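Notes from the open day at the Provirow workshops, Monday

The calligraphy room is on the first floor, past the bookbinders and the paper store. I reached it at the end of the morning, having spent longer than planned with the Bergmann presses downstairs. Entry was by timed slip, 8 people to a session, and each session ran to the half hour without a break.

Nia Samuel has taught in the room for nine years and led the visit. Her talk dealt mainly with equipment: what a beginner needs, what can wait, and how the room stores things between classes. Most of the visitors had expected a demonstration of scripts. A short one was given at the end, in regular script, at a slow pace.

## Brushes and rack

Brushes are hung tip down after washing. Water left in the hair then drains away from the ferrule, where it would otherwise soften the glue and in time loosen the bundle. A brush stood upright in a jar while damp will often shed within a term. The room's rule is to rinse in cold water, reshape the tip with the fingers and hang from the loop. Caps are not put on damp brushes.

The rack is dark wood with turned posts and a carved finial at the end of the top beam. It came from Zerkavel, a supplier of school and studio fittings, and was bought second-hand. Samuel's only complaint concerned the carving, which collects dust and has to be cleaned with a dry paintbrush.

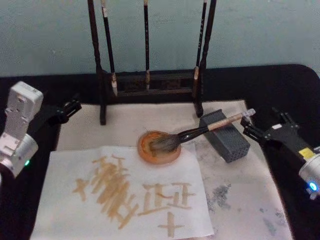
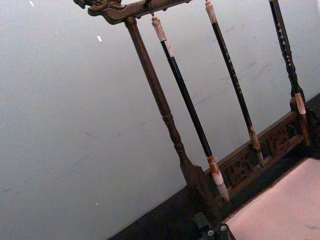
Felt was the next subject. Under thin paper a hard table gives a wet, spreading line, and the ink can stick the sheet to the surface. Wool felt takes up the excess and lets the sheet lift cleanly. Samuel does not wash her mats. Stains that have dried through do not transfer, and washing shrinks the felt unevenly, which leaves ridges that show in the stroke. A mat is turned once and then replaced.

## Paper and ink

Practice paper is bought from Vumen in bulk, 1,000 sheets to the carton. It is semi-sized, so the line spreads less than on raw paper and a learner has time to finish a stroke. Raw paper is introduced in the second term. The sheets are kept flat in a drawer, as rolled paper needs weights at both ends and takes up table space.

Uriel Ayala, who looks after the paper store, brought up samples of five weights for handling. The heaviest was closer to a light card and is used for mounting only. I would have liked a printed list of the weights, but none was available.

Bottled ink is used for classes. Ink sticks are ground only on the weekend course, where there is time for it. Diluted ink was recommended for first exercises on grounds of cost and because overlapping strokes remain visible in it, so the order of work can be checked afterwards.

## Practical points

The stairs are steep and there is no lift to the first floor. Coats have to be left below. The shop by the entrance sells the same felt by the metre, but closed at 3 p.m., before the last session came out. The next open day is planned for August.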